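How to Wash, Dry and Store Kitchen Towels So They Keep Absorbing

Kitchen towels get more use than anything else in the linen drawer and usually the least care. They pick up grease, coffee, raw vegetable dirt and dish soap, then go into the wash with T-shirts and come out smelling fine but pushing water around the counter. This page covers how to wash them, how to bring back towels that have stopped absorbing, how to dry them without a dryer, and how to fold them for a drawer or a shelf.

What you need

Liquid laundry detergent, unscented if you can get it
White vinegar
Baking soda
Washing soda, for stripping only
A bucket or a deep sink
A countertop rack, a rail or a clothesline

Sort before you wash

Keep kitchen towels in their own load. Clothing sheds lint that sticks to terry and waffle weaves, and zippers pull loops. If you don't have enough towels for a load, add cloth napkins, aprons and cotton dishcloths.

Separate the towels into whites and colors. Within each pile, pull out anything with a visible grease mark or a food stain and treat it first. Microfiber goes in neither pile. It grabs cotton lint and holds on to it, so wash it alone.

Never leave damp towels balled up in the hamper. Hang them over the side until they are dry, then drop them in. Mildew can start overnight in a warm kitchen and the smell is much harder to get out than a stain.

Treat stains

Grease: Rub a drop of dish soap into the spot, wait 20 minutes, and rinse with the hottest water the label allows.

Coffee and tea: Soak in cool water with a splash of white vinegar. Rinse before washing.

Tomato: Scrape off what you can, then run cold water through the back of the cloth. Rub in liquid detergent and leave it for half an hour. Sunlight helps fade what is left.

Egg or milk: Cold water only until the spot is gone. Hot water sets protein stains.

Turmeric: Expect to do this more than once. Work in a paste of baking soda and dish soap, rinse, and dry the towel in direct sun.

Check each stain again after the wash and before the dryer. Dryer heat will fix it in place.

Wash

Use warm water for colors and hot water for whites, unless the label says otherwise. Use half the detergent you would use for clothes. Too much soap is the most common reason a towel stops absorbing, and front loaders are worse about it because they rinse with less water.

Skip fabric softener and dryer sheets. Both leave a coating on the fibers. If your towels come out stiff, add half a cup of white vinegar to the rinse cycle. Don't use vinegar in the same load as chlorine bleach. The two together give off a dangerous gas.

New towels need two or three washes before they work well. Mills finish cotton with sizing and softeners to make it look good on the shelf. The Wullberg waffle towels I use were close to waterproof out of the package and took three hot washes to come around. The cheaper flat-weave ones from Hata were ready after one.

Strip towels that won't absorb

Test a towel by letting a few drops of water fall on it. If the drops sit on the surface, it has buildup.

1. Fill a bucket or sink with very hot water.
2. Stir in a quarter cup of washing soda and one tablespoon of detergent until dissolved.
3. Add clean, dry towels and push them under.
4. Leave them until the water has cooled completely, stirring now and then.
5. Drain, wring, and run them through a full wash with no detergent.

The water will probably turn gray or tan. Do colors separately from whites, and don't strip anything hand-dyed. Twice a year is plenty for most kitchens.

Dry

Tumble drying on medium is fine for plain cotton. Take the towels out while the hems are still slightly damp and lay them flat for a few minutes. Over-drying makes cotton brittle and shrinks waffle weaves unevenly.

For air drying, shake each towel hard before you hang it. This opens up the texture and takes out most of the wrinkles. Hang towels with space between them, near a window or a fan. On a line, pin from the hem and not from the middle, so there's no crease across the center.

Textured towels need more time than flat ones. The raised parts dry first and the low parts stay damp, so press the cloth between your palms before you decide it is done.

Smaller kitchens do well with a rack that stands on the counter or table. Mine is the small Stasen one. Whatever kind you use, drape the towel so that both halves hang free and air can get between them. Turn it once if one side faces a wall.
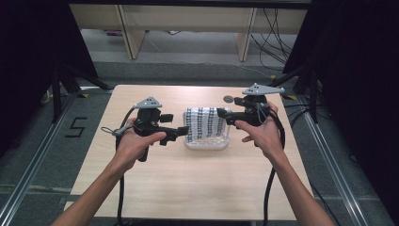
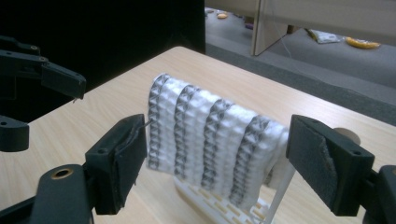
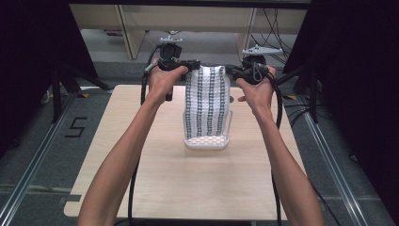 Working at a table with a light wood-grain top.

Fold for a drawer

Any flat surface bigger than the towel will do. Smooth out the towel with your hands, working from the center toward the edges, and pull the corners square. Towels that have dried crooked can be tugged back into shape at this point if they are a little damp.

1. Lay the towel with the long side facing you.
2. Fold the left third over the center.
3. Fold the right third over that, so you have a long strip with both raw edges hidden.
4. Fold the strip in half, bringing the near end up to the far end.
5. Fold in half again, or in thirds if your drawer is shallow.
6. Stand it on its folded edge.

Standing towels up lets you see every one when you open the drawer. Put clean towels at the back and take from the front so they all get used. If the row falls over when the drawer is half empty, a bookend or a loaf pan will hold it.

Fold for a shelf

Stacks look better with the fold facing out. Fold the towel in half lengthwise, in half again the same way, then in thirds across. Keep stacks short. A tall one leans, and the towels on the bottom never get used.

Striped towels are easiest to line up if you follow a stripe with the first fold. If the stripes don't run parallel to the hem, go by the stripe anyway.

Hang on an oven rail

Fold in thirds lengthwise and drape so the front is slightly longer than the back. Thick towels slide off smooth rails. A hair tie wound around each end of the rail stops most of that. Keep towels off the rail while the oven is on high or the broiler is running.

How often to change them

Change the hand towel every day and the dish-drying towel every day or every other day, depending on how much you cook. Anything that has touched raw meat juice goes straight to the wash. I keep two out at a time, one for hands and one for dishes, in different patterns so they don't get mixed up.

When to retire a towel

A towel is finished when it smells sour soon after it gets wet, even after stripping, or when the weave has thinned enough to see light through. Cut these up for the garage or for cleaning windows. Flat-weave cotton makes the best window cloth. Terry leaves lint.

Small holes can be darned if you like the towel. A zigzag stitch around a frayed hem takes a couple of minutes and often gives it another year.

Common problems

Towels feel greasy after washing: The water wasn't hot enough, or the load was too full. Wash again with half the towels and add a quarter cup of washing soda.

Gray or dingy whites: Usually hard water. Washing soda in each load helps. Oxygen bleach is the next thing to try.

Musty smell when wet: Wash once with a cup of vinegar and no detergent, then again as normal. Clean the washer's door gasket while you're at it.

Waffle towels shrank: They will, by as much as an inch or two each way in the first few washes. Buy a size up. Pulling them into shape while damp gets some of it back.

Loops pulled out of terry: Snip the loop level with the pile. It won't unravel.

Colors bleeding: Wash the towel alone in cold water until the rinse runs clear. Red and navy are the usual ones. My dark blue Devadiga set bled for four washes and has been fine in a mixed color load ever since.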